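# Section 5: Setting Up the Stolleck Street Walking Tour Player 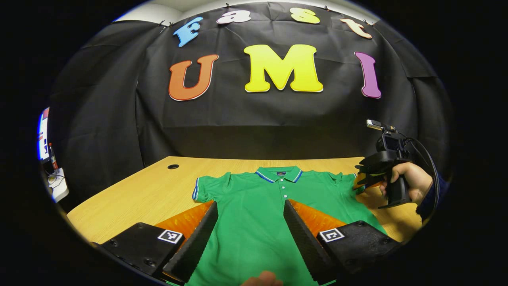
The Giltari audio player holds the full Stolleck Street tour, covering the immigrant boarding houses, bakeries and print shops that stood between the rail depot and the river. Set up each player before handing it to a visitor.

## 5.1 Loading the tour

1. Charge the player until the light turns solid green. A full charge takes about 5 hours.
2. Hold the side button until the start menu opens.
3. Select **Tours**, then **Stolleck Street**.
4. Select a language. The spoken text differs slightly between languages at stops 8 and 14.
5. Check that the stop list shows 22 entries. If it shows 19, the player still has the older tour, which leaves out the Iyer Building and its two neighbors. Run **Update** from the dock.

**Note:** The update replaces all recordings. Visitor bookmarks are erased.

## 5.2 Starting at a stop

1. Stand at the numbered sidewalk marker, facing the building.
2. Enter the stop number and press **Play**.
3. To hear the longer account, press **More** while the recording is playing. Longer accounts include census entries, shop ledgers and family letters where these survive.

**Note:** The marker for the Flarker Hotel is on the opposite side of the street from the site. The hotel was torn down when the bridge ramp was built, and the recording describes the view from the marker.

**Caution:** Pause the recording before crossing at the bridge ramp. Traffic turns from both directions.

## 5.3 Returning the player

1. Press **Stop**, then hold the side button until the display goes dark.
2. Wipe the earpiece.
3. Place the player in the dock with the contacts facing down.

Players left out of the dock between August and the spring season should be charged once a month. Do not store them below freezing.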